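校园二手教材循环能省多少钱？

课程小组报告，第4组
2019年11月13日

选题时，组里多数人默认二手教材平台是好事，报告只要证明它好就行。我们做完以后没有那么乐观。

调查对象是Tedside校区的教材交换站，由Lisness书店代管。书店的宣传页写着“每学期为学生节省一半书费”，没有写这一半怎么算出来。我们去问，得到的回答是按原价和转让价的差额相加。这样算等于假定每个买旧书的人本来都会买新书，而问卷里不少人说，没有旧书他们就去图书馆借，或者干脆不买。
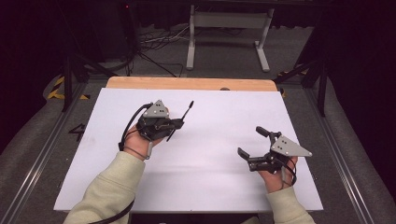
阅读时间：2分钟

问卷收回318份，其中真正在交换站成交过的人远少于我们的预期。转让登记册上写有3000多条记录，听起来很多，但同一本书反复挂出也各算一条，撤下的也没有删除。拿这个数字说明“循环率”，我们认为站不住。

另一个问题是版本。Treloar出版的那套统计学教材二月换了新版，习题编号全变，旧版几乎立刻没人要。Naltden校区的同学也提到同样的情况。卖不掉的书最后去了哪里，登记册里查不到。

我们自己的数据也有毛病：问卷是在交换站门口发的，愿意停下来填的人多半本来就对二手书感兴趣。所以下文的节省金额只给区间，不给平均值，也不推广到全校。

建议书店先把重复记录清掉，再谈扩大规模。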